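The Shirt Drawer Treaty

Posted July 25, 2020

I have been told by people who love me that I own too many T-shirts. Henok Abera, my roommate of four years, put it less gently. He asked whether I was planning to open a thrift store or just live in one.

So I spent an evening sorting, which is a grand word for sitting on the floor and being sentimental about cotton. I had nineteen shirts out before I admitted I only wear 2 of them. The rest are souvenirs. There's the one from a ten-mile walk I didn't finish, the one from a bank I never had an account with, and the one from Flandamix, where I worked for a single summer and learned to hate the color orange.

Henok's system is to fold everything into tight little bricks and file them upright like recipe cards. I tried it. My bricks relaxed overnight. By morning the drawer looked like bread dough, and I went back to my own method, where you push until it shuts.
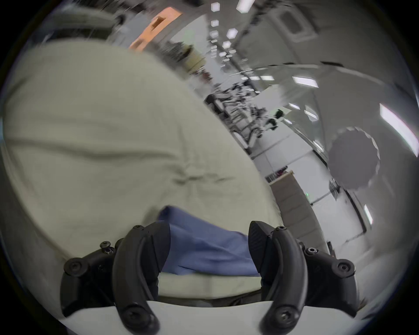
Blue, crumpled, and in no hurry to be anything else.

Kiros Tefera says the trick is to ask of each shirt whether you would buy it again today. I would not have bought most of them the first time. They were free, and a free shirt gets around every defense a person has. I once stood in line in September heat to get one from a Stuvik booth, in a size that fits no member of my family. I still have it. I wear it to paint, and I don't paint.

My mother kept our clothes in two suitcases under the bed and could find a particular sock in the dark. I got her chin and her temper and none of that. Her rule was that if it's on the bed at bedtime, it gets put away or you sleep with it. I have slept with it many times. A shirt makes a decent neighbor.
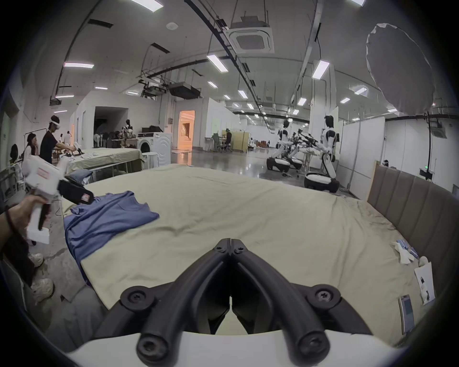 Birhane House Writing Club

Anyway, the treaty. Henok and I agreed that the bottom drawer is mine and may contain whatever it contains, and that the top drawer is his and is none of my business. Anything that won't fit goes in a bag for Tekle Demissie, whose cousin takes clothes off people's hands and doesn't ask questions about the bank.

I filled the bag. Then I took the orange one back out. Henok saw me do it and has been quiet about it ever since, so I expect to hear the whole speech when the rent is due.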